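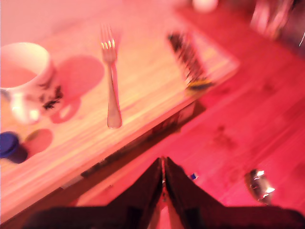 *Group 4, Home and Materials course, Aton College. Final report, February.*

## Why we looked at pine

Pine is the cheapest solid wood sold at Mekum, the lumber yard closest to campus, and most first apartments have some of it. We wanted to know which finish holds up best to daily meals. We sent a survey to students living off campus and got 93 replies. Most of them had never put any finish on their tables.

## Method

We cut 20 test boards from the same batch and split them into four sets: bare wood, wax, Kivon hard oil, and water-based varnish. Each board got coffee, beet juice, and cooking oil, left on overnight and wiped with a damp cloth. We repeated this for 16 days. One oil board was dropped on Sunday and split along a knot, so it is left out of the results.

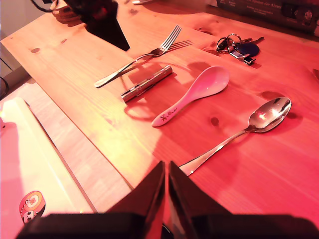
*Fig. 2. Pine tabletop with knots and a metal spoon.*

## Results

Varnish kept out all three liquids but showed scratches early. The hard oil let some beet color in around the knots. Wax did little better than bare wood after the first week. Knots took up less coffee than the wood next to them on every bare board.

## Problems

The boards from the Alexiou workshop were sanded by hand, and not evenly. Rougher spots stained darker. If we did this again we would sand them all by machine and test hot pans too.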